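A Second Household: How the Shek Valley Keeps Its Furniture in Use

For most of the last century, a kitchen table in the Shek Valley was bought once. It passed from parents to children, moved from kitchen to porch to workshop, and ended as shelving or firewood. That pattern weakened as families began to move more often and as furniture became cheaper to replace than to transport. The Brulen Furniture Service was established to deal with what was left behind.
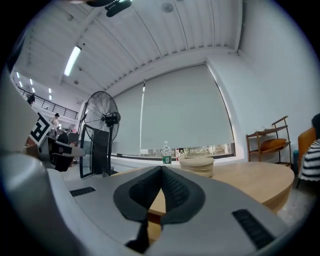
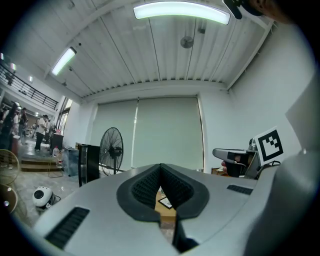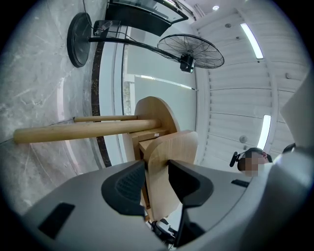 The Service collects household furniture from across the valley, repairs what can be repaired, and places it in homes that need it. It is a small public body with two sites. The office and showroom are in Brulen, on the lower floor of the former seed exchange. The workshop and store are in Releck, across the river, in a building that was put up for the grading of apples and still has the wide doors and level floor which that work required. In its most recent reporting year the Service placed 1,455 pieces of furniture. Tables and chairs made up the greater part, followed by chests of drawers, bed frames and bookcases.

From curb to workshop

Before the Service existed, large household items were handled by the town as bulk waste. Residents set them out on the appointed morning, and they were taken to the transfer station with everything else. A review of that collection found that many of the tables and chairs had faults that could be put right with glue, a clamp and an afternoon. Others had no fault at all. They were simply too large for the next apartment.

The review recommended that usable pieces be separated from waste before the truck arrived. This proved harder than expected. A table that has spent one wet night at the curb is often beyond saving, as water enters at the end grain and lifts veneer from the surface beneath. The town therefore moved to collection by appointment. Residents now call the Brulen office, describe the item, and receive a morning on which it will be taken directly from the house. Stairs are charged for above the second floor.

Appointments are heaviest in July, when leases in the older part of Brulen traditionally end. For those weeks the Service rents a second truck and extends the hours of the Releck store. Staff have asked on several occasions that landlords stagger their leases, so far with limited success.

What can be saved

Every piece that enters the Releck building is examined on arrival and recorded in Pileo, the inventory system the Service adopted from the regional library exchange. Pileo was designed to follow books between branches, and its origins still show. A wardrobe is entered under the field for "title," and the field for "edition" is used to note whether the piece has already been through the workshop. The arrangement is awkward, but it gives every item a history, and the workshop has come to depend on it.

The examination itself follows a fixed order. The joints are tested first. A chair is set on a level surface and pressed at each corner of the seat, then tilted back on its rear legs, where most of the strain of daily use is carried. A table is turned over so that the fixings beneath the top can be seen. Solid wood moves with the seasons, and a top that has been screwed down too firmly will split along its length sooner or later. Slotted brackets, which allow the wood to widen and shrink, are fitted to any solid top that lacks them.

Surfaces are considered last. Rings, scratches and faded patches are common and seldom matter. An oiled top can be sanded lightly and oiled again at home by anyone with patience and a clean cloth. A lacquered top is more difficult, as a repair to one area tends to remain visible, and the workshop will usually leave a small mark alone. Pale woods such as beech, birch and ash show stains readily, although they also sand back well. Darker finishes hide wear until the edges begin to lighten.

Particleboard presents the greatest difficulty. Once a screw has pulled free of it, the hole cannot be trusted to hold again without a plug or a through bolt, and once the board has swollen with water it will not return to its former thickness. The workshop repairs such pieces where the damage is confined to one panel. The remainder are stripped for hinges, handles, runners and glass.

Small parts have become an important line of work in their own right. The Releck store keeps drawers of salvaged connectors, cam locks, shelf pins and bed bolts, sorted by type and diameter. Residents may bring in a sample and leave with a match at no charge. Many of those who come for a missing bolt would otherwise have thrown out the bed.

Placing the furniture

Pieces leave the Service in one of two ways. Households referred by the county housing office, the clinic or a school may select furniture without payment. All other residents may buy at posted prices, and income from those sales pays for fuel, adhesives and finishing oil. The showroom makes no distinction between the two groups of visitors. Tags carry an item number and dimensions only, and the price list is kept at the desk.

This practice was adopted in the first year and has been defended several times since, chiefly on grounds of privacy. A family furnishing its first home after a fire or a separation should be able to walk through the room as any customer would, to sit in the chairs, and to decline a sofa because the color is wrong. The Service regards the right to decline as a matter of principle. Furniture that is accepted out of politeness is often returned or discarded within months.

Size remains the most frequent cause of disappointment. Apartments built in Brulen in the past two decades have small kitchens that open onto a living area, and the long farm tables that arrive from the upper valley do not fit them. The workshop has begun to shorten some of these tables at the owner's request, keeping the original legs and apron corners. Opinion on the practice is divided. Some donors have asked that a family table be left whole, and their wishes are entered in Pileo and respected. Several such tables have since gone to meeting halls, a pottery studio and the reading room in Releck.

Round tables, by contrast, rarely stay long. They seat an additional person without difficulty and can be placed close to a wall. The Service keeps a waiting list for them.

Learning to repair

Interest in the workshop led to a program of evening courses, first held at Releck and now divided between the two sites. Each course is limited to 17 places. Participants bring one chair of their own, take it apart, clean the old glue from the joints and put it back together over six sessions. The first meeting is given over entirely to taking apart, which many participants find the most demanding stage. Old animal glue softens with warmth and moisture. Modern glues generally do not, and a joint that has been repaired with the wrong adhesive may have to be cut.

An open day held on May 11, 2019 drew 300 visitors to the Releck building, well beyond what had been planned for, and the parking area of the neighboring feed store was used with its permission. Demonstrations of seat weaving and edge planing were repeated through the afternoon. The course list for the following autumn was filled before the doors closed.

Further courses on upholstery have been requested. The Service has so far declined to offer them, as foam and fabric must meet fire safety rules that the present workshop is not equipped to certify. Upholstered pieces are accepted only if the original label is attached, and they are cleaned but not recovered.

The years ahead

The lease on the Releck building runs for several more years, and its roof will need attention before then. Discussions are under way with two towns farther down the Shek that wish to send furniture to the workshop and receive finished pieces in return. Transport is the principal question. A loaded truck carries fewer tables than one might suppose, even with the legs removed, and the road along the river closes in high water.

Residents with furniture to give may arrange a collection through the Brulen office on weekday mornings. Drawers should be emptied and glass shelves wrapped separately. Any loose screws or bolts should be placed in an envelope and taped to the underside of the piece.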